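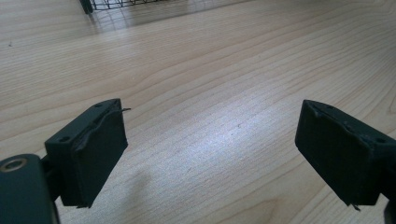 Uncombe workshop releases plans for hand-held gripper with foam-padded fingers

Istbridge, 2019-03-24

The Uncombe shared workshop has published build notes and drawings for the Mugo, a hand-held gripper designed and assembled by members Kipchumba Lukumay and Mercy Lukumay. The files are free to copy and alter for home use.

The Mugo has two dark rectangular finger blocks set facing each other. Each carries a foam pad on its inner face, and two small screw holes are visible in the top of each block. The pads are treated as wearing parts and can be replaced without removing the fingers from the body.

Parts for one unit cost 53 pounds at the prices paid by the builders. The finished tool weighs 259 grams and is intended for light household objects of up to 500 grams. The build notes run to 28 pages and cover cutting the foam, fitting the finger blocks and setting the travel so that both fingers close evenly.

"Hard fingers marked soft plastic and slid on glass," said Mercy Lukumay. "We tried rubber sheet first, then foam. Foam gave a steadier hold at lower force, but it has to be cut square or the grip pulls to one side."

The same finger design will be used on Hisgate, a bench-mounted arm now under construction at the workshop. Kipchumba Lukumay is writing the control software. A first version of the arm is planned for September.

Drawings, a parts list and the build notes are held at the workshop in Istbridge and will be sent on request. Press enquiries should be addressed to Mercy Lukumay, Uncombe shared workshop.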